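Wetcombe-fitout mailing list
Subject: Re: Re: baskets, towels, and the floor of the bathroom room
From: Domnica Marinescu
To: wetcombe-fitout

Hi all,

Answering Valentin inline below, with the rest of you copied so that I only have to be unpopular once.

For anyone who has been reading this list with one eye, we have spent most of December arguing over what goes on the bathroom floor once the fixtures are set. The fixtures themselves got four emails. The basket is up to a number I'd prefer not to look up. The bathroom room is still very much a room with toilets, cardboard boxes and loose cables in it.

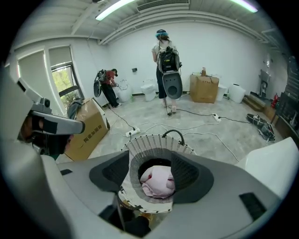 Valentin Anghel wrote:
> Before we spend more time on accessories can we please agree the
> floor gets cleared first. I have no opinion on towels. I do have an
> opinion on boxes, which is that they go out when the thing that was
> in them comes out.
>
> Also the Loltach invoice has a line for "basket, bath, 2" at $116.
> Is that each or for the pair? And why two? I was told one basket.
> If the second is for toilet paper then say toilet paper on the
> order, and I'll stop asking.
>
> Last thing. Pink?
>
> V.

Taking these in order.

Boxes: agreed, with one exception. Please don't flatten anything until somebody has fished out the bag of screws and the paper template. We lost a set of seat hinges that way at the Zamfir job and Fitix wanted three weeks to send new ones. Check the foam corners too. They like to hide the small parts in the foam, I assume as a loyalty test.

Baskets: $116 is for the pair. I called. One is for the tub, one is for spare rolls by the toilets, and yes, the order should have said so. It now does. If we end up keeping only one, Loltach will take the other back as long as the tag is on, so please leave the tag on. I'm aware that a tag on a basket looks like a tag on a basket.

Pink: yes. I'm sticking with it. You have a white tub, white toilets and gray marble, and if the towel is white as well then the whole room looks like the inside of a refrigerator. The black faucet helps but there's only so much a faucet can do. I'd rather have one pale pink thing hung over the edge of the bath, half in and half out, than the three folded gray squares from the first mood board. I have never met a person who folds a towel into a square and then gets into a bath.

What I won't defend is the power strip on the floor behind the tub. Emilian has already written to me off-list in capital letters, so consider it noted. It doesn't live there in the drawing and it can't live there in the room. Outlets are on sheet 406, and they are all a decent distance from anything a person might fill with water.

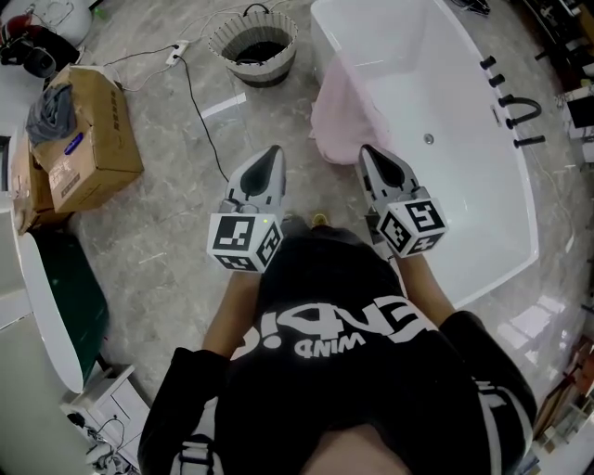

Raluca Stoica asks whether the basket has to sit on the far side of the tub at all, given that anyone in the bath would need to climb out to get whatever's in it. She'd put it at the faucet end, where you could drop a washcloth in without looking. She also points out that the hand shower lies along that same rim and will drip on the weave until it goes brown, and asks if it could have a proper cradle.

Good points, both, and annoyingly they cancel out. Faucet side is handier, but it's also the wet side. My vote is to move the basket to the near side, by the towel, and order the cradle anyway. If the cradle turns up and the rim stays dry we can have this whole conversation again in spring. I'm sure we will.

On what goes in the basket, I'd like it to be towels and nothing else. Sânziana suggested bath salts, a brush and a candle. I have nothing against a candle, but things with small parts travel, and at the last place I found the brush in a toilet. Rolled towels, two at most, with the handle loop left up so you can grab it. A towel wadded up in the basket is a different look. I accept that it's also how towels get stored in every house I've lived in.

So, what I need from people:

Valentin, boxes, after the screws.
Emilian, a longer lead for that strip or a better spot for it, your choice, lower case.
Raluca, can you price a cradle in black to go with the three knobs? Chrome is no good. The overflow is silver already and that's enough of a mix for me.
Sânziana, one more towel in the same pink. If they only have salmon, come back without it.

I'm in after lunch if anybody wants to stand next to the tub and disagree in person.

Domnica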